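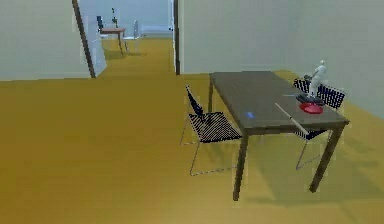
Before a household robot is allowed near a real home, it should have to show that it can leave things alone. That is the view of the working group at Hundavico, the body that maintains the good practice code for simulated home trials, and it was the point to which its lead author returned most often in our conversation. The code asks that each simulated room be furnished with ordinary things in awkward places. A dark flat object resting partly over the rim of a red plate, with a thin white rod lying across the table nearby, is the sort of arrangement it has in mind. "A tidy table tells us very little," the lead author said. "We ask developers to say what their machine would do with an item that is only half supported, and to write that down before the trial begins."

The present edition of the code runs to 95 clauses and was adopted in May after trials at two sites, Messina and Drandano. Much of it concerns record keeping. Every room layout must carry a version number, and a layout may not be altered once a series of runs has started. The lead author accepted that some developers find this slow. "They would like to move a chair and carry on. They may do so, but it is then a different layout and the results must be kept apart."

The longest section deals with floors. Under the code, any object lying in open floor space is to be treated as belonging to someone, whatever its size, and the machine must either go round it or ask. It may not push the object aside to clear a path.

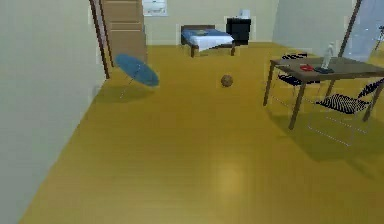

Simulated bedroom with a ball and an open umbrella on the floor.

Asked why an umbrella should merit attention in a written standard, the lead author replied that its shape was the difficulty. "The shaft is thin and the canopy is wide. A machine may plan well for one and badly for the other. We have asked for both to be covered in the test report."

Jitex, which supplies software for room layouts, was consulted on the drafting and submitted 688 comments. Most concerned wording. A smaller number objected to the rule that a failed run must be reported in the same detail as a successful one. The rule was kept. "If we read only about the runs that went well, we cannot advise anyone," the lead author said.

There remains the question of how far a simulated room can stand in for a real one. The code states that simulation alone is not sufficient evidence for use in an occupied home, and clause 9 requires a supervised trial on site. The working group is now considering whether that trial should be repeated when furniture is replaced. Written views from developers and care providers will be accepted until the next meeting.

Last updated: May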